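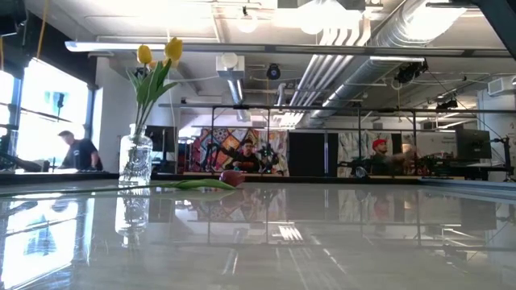

Two yellow tulips in a glass vase, and a pink-red tulip lying on the table.

Why Do Cut Tulips Need Water?

A tulip in a vase has no roots. Someone cut it off near the bottom of its stem. Even so, it is still alive, and it can stay alive for days if it gets water. A tulip left on a table will go limp much sooner.

To see why, you need to know what a stem does.

What is inside a stem?

A tulip stem looks solid, but it is full of very thin tubes. They run from the bottom of the stem up to the leaves and the flower. Scientists call these tubes xylem. You say it like this: ZY-lum. Each tube is so narrow that you would need a microscope to look into it.

Water moves up through the tubes all day long. It goes out through tiny holes in the leaves and petals and floats off into the air. As water leaves at the top, more water gets pulled up from below. It works a bit like drinking through a straw, except that the pulling is done by the leaves.

When the flower grows in the ground, the roots take in the water. When the flower is in a vase, the cut end of the stem sits in the water and the tubes take it in directly.

What happens when there is no water?

The leaves keep losing water even when there is none coming in. Plants are made of small parts called cells, and each cell is filled mostly with water. A full cell is firm, like a balloon with plenty of air in it. When cells lose water they get soft. Then the stem bends and the leaves hang down. We call this wilting.

Air is a problem too. When a cut stem is out of water, air can get into the bottom of the tubes. An air bubble can block a tube, and then water has trouble getting past it. People who arrange flowers cut a little more off the stem before they put it in the vase. The fresh cut takes away the blocked part.

Why do tulips open and close?

The pink-red tulip in the picture is closed. Tulips can open and close many times. They open when it is warm and close when it is cool. The inside and the outside of each petal grow at different speeds. In warm air the inside grows faster, and that pushes the petal outward. In cool air the outside grows faster, and the petal folds back in.

If you have tulips at home, look at them at breakfast and again in the afternoon. They may not look the same.

Do cut tulips keep growing?

Yes. Many cut flowers stop getting taller once they are picked, but tulip stems go on getting longer in the vase. They can grow an inch or more. They also bend toward the light, so tulips next to a window often lean to one side. You can turn the vase each day to help them stand straighter.

Where do tulips come from?

A tulip grows from a bulb, which looks something like a small onion. People plant bulbs in the fall. The bulb stays in the cold ground all winter, and in many places the flower comes up in April. The bulb holds the food that the young plant needs to get started. Do not eat tulip bulbs, and keep them away from pets. They can make people and animals sick.

Try it: a tulip that changes color

You will need a white tulip, a glass, water, food coloring, and a grown-up with scissors.

1. Fill the glass halfway with water.
2. Add 2 teaspoons of blue or red food coloring and stir.
3. Ask the grown-up to cut a little off the bottom of the stem at a slant.
4. Put the tulip in the glass right away.
5. Look at the petals before bed and again the next morning.

You should start to see color at the edges of the petals. The colored water went up the tubes in the stem. When the water left through the petals, the color stayed behind. If you see only a little color, wait another day.

Words to know

Bulb: the round underground part that a tulip grows from.
Cell: one of the tiny parts that all living things are made of.
Wilt: to become limp from lack of water.
Xylem: the tubes that carry water up through a plant.

Written by Esmaeil Hassanpour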